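In Defence of the Bamboo Steamer

My sister-in-law gave away her electric steamer in August and has been insufferable ever since. I should know, having done the same a year earlier. Mine had 6 settings, one of which was "fish", and a drip tray that grew things.

The bamboo sort has no settings. You put it over a pan of water and you wait. Bhavana Hegde, who lives upstairs and cooks properly, told me to line it with paper and stop lifting the lid to look. I have managed the first part.

People complain that bamboo goes mouldy. So does bread, and we have not given up on that. Dry the thing. Leave it out on the side overnight with the lid off and resist the cupboard, where all good steamers go to turn grey.

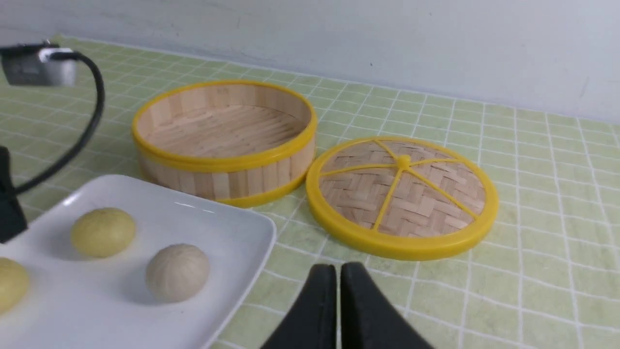 What I can't defend is the price of the posh ones. A kitchen shop in Memumton wanted 90 pounds for a basket with a leather tag on it, and the tag, I was told, must not get damp. On a steamer. I bought mine on a Tuesday from a supermarket shelf between the woks and the mop heads, and the buns have yet to complain.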